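The pencil incident at Ostance

A fault report has reached me from Ostance, where a two-armed machine was asked to put a pencil away. It closed its fingers, felt something, declared victory and carried an armful of nothing to the basket. The log, all 2131 lines of it, records a triumph.

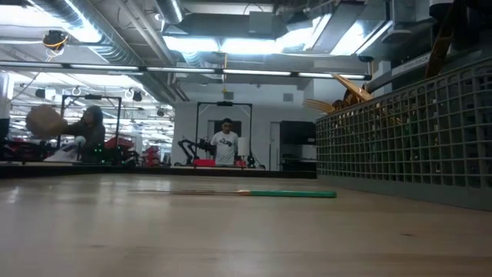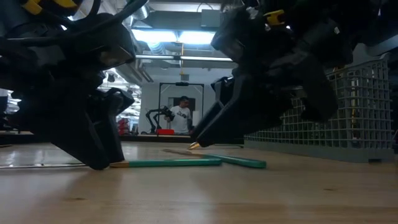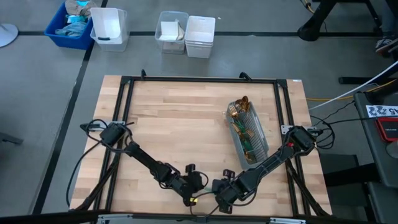 I don't blame the arms. Someone decided that closed fingers meant a held pencil, and the software believed them 300 times in April. Clallanico's answer is a firmer grip. I would sooner have a machine that checks its hands and is allowed to say it has dropped something. My own children managed that by the age of 4, though they needed asking twice.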